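Budgeting for a two-arm tabletop station: what did you forget to put in the plan?
Posted in: Equipment and Planning
Tags: budget, bimanual, tabletop, first purchase

Skamier

Hi all! We finally have the go-ahead to plan a two-arm tabletop station and I am so excited I can barely type. It would go in the back half of our teaching workshop at Trovbridge, and the job we want it for is picking up small light scraps: crumpled paper, leafy bits, trimmings, that sort of thing, off a table and into a container. No heavy lifting at all.

The arms themselves I have quotes for, so I'm not asking which arms to buy. What I'm after is everything else. I have to hand in one number in February and I won't get to go back for more until the next budget year. So far my list has the arms, a table, a computer and a monitor. That looks suspiciously short to me.

Things I'd love to hear about:

How much did you set aside for mounts, cables and all the small stuff?
Is it worth paying for spare gripper fingers right away, or do you wait until a pair wears out?
Table: buy one, or build one?
Did you plan for one station and then wish you'd left floor space for a second?

We have a decent room with a high ceiling, and power on one wall only. Thanks so much in advance!

3 replies, sorted by oldest

flemon_shop

Spares yes. Table, buy whatever, just make sure it doesn't wobble. Get longer cables than you think.

Ottavio Bellini

Oh, this is a fun stage to be at, enjoy it! I did this same exercise for our place and your list is short, but it's short in the ordinary way, so don't panic. I'll go in the order the money went out.

Power first. One wall is going to hurt you. Two arms, a computer, a monitor and whatever lights you end up adding will eat outlets fast, and if the station sits in the middle of the floor you'll want drops from the ceiling or covered floor runs. Get an electrician's quote before you hand in your number. Ours came in late and we had to move money out of the spares line to cover it, which I regretted by spring.

Table next. We built ours and I'd do it again, but I'd choose the top differently. A shiny top looks great and wipes clean in a second, and then you turn on the ceiling lights and your cameras get long bright streaks right where the scraps are. If you're going to use cameras at all, ask for a sample of the surface and look at it under your own lights before you pay. A matte finish or a plain mat is cheap. A raised rim along the back is worth having too, light stuff loves to drift off the far side.

Mounts and an overhead frame. Please put the frame in as its own line! I had it down under "misc" and somebody very reasonably asked me what misc was. You want somewhere solid to hang a camera and you want it to stay put when someone leans on the table. We used extruded rail and the brackets added up to more than the rail did. I put $305 down for brackets and bolts and spent every bit of it.

Cables. Agreeing with the post before mine, longer than you think. The arm has to reach its farthest pose with slack left over, and that slack has to go somewhere when the arm folds back up. Budget for clips and sleeves, and for a second set of the camera cables, as those get bent the most.

Gripper fingers: buy two spare pairs with the arms. Shipping is already being paid, and a station that sits idle waiting on a small part is the most annoying thing in the world. For thin, light pieces you may also want a narrower tip than the standard one, so ask your supplier what's on offer before the order goes in.

Stuff to pick up. People laugh at this one — put it in anyway. Crumpled paper goes flat and leafy material gets tired, so you'll be replacing it all the time. I budget 39 dollars a month for scraps, tubs and cleaning cloths. Clear plastic tubs are nice for people, as you can check the fill from the side, but they can be hard on some depth cameras, so get one opaque one as well and try both.

Floor space. Yes, yes, yes, leave room for a second station. Tape the full reach of both arms on the floor, then add room for a person to walk behind with a chair pulled out. If it fits twice, tell your boss now while everyone's in a good mood.

A small light-scraps setup on a wood top, so you have something to hold your list up against:
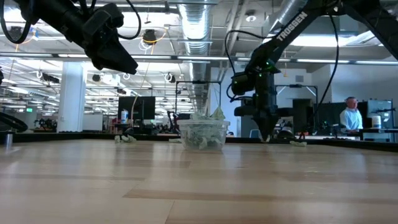 El-Sayed wanted to add that the line missing from both lists is people's time, and that it should go in as hours even when there's no money attached to it. The plan I worked on had 200 hours for setup, covering assembly, calibration, cable routing and teaching the first few operators. We used nearly all of them, and the cable routing took far longer than the assembly. If your staff are paid from a different pot, write the hours down anyway so the two pots agree with each other.

A few smaller things:

Put a stop button within reach of every seat, and price it with the arms so it gets ordered with them.
Check the tax and shipping line on your arm quotes. Mine left out both.
Ask what the warranty says about changing the fingers yourself.

I don't agree about building the table, by the way. If you've got a woodworker around, sure! We didn't, and ours rocked until we bought a proper base for it.

Skamier

This is fantastic, thank you!! I had no frame, no hours and no electrician, so the spreadsheet has grown quite a bit since lunch. I'm going to tape out the floor tomorrow morning and see whether the second station fits. And I've written to our supplier about narrower fingertips — will post back with what they say.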